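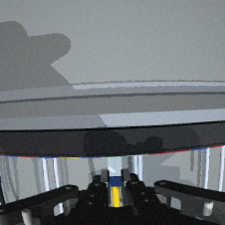
Anil Rajan says just buy the second arm now and sort the budget in February, the quote won't hold. Replying here bc it got long

1/ The quote holds 40 days. I asked Terkeo twice. So no, not panic buying before the holidays

2/ What we actualy have in the sim: one gripper, two fingers, black linkages. That model cost us zero. The real one is a line item and so are the spare finger pads – everybody forgets the pads

3/ Rough plan. One arm from Terkeo. Two grippers, Bririer. 15 percent held back for cables, mounts, shipping, dumb stuff

4/ Last time we held back 10. Ran out before the mounts came. Not doing that agian

5/ Lease vs buy – Cumau wants 36 months, no early exit. Fine if you know what you're doing in year three. We don't

6/ Fotis Karagiannis asked about used. Looked at one. No service history, seller wouldn't put the hours in writing. Pass

7/ Second arm = only if the sim work says we need two. Cheap to find out there first. Will run both layouts and post cycle times

8/ Anil if you still want it sooner, send me the number you'd cut. Has to come from somewhere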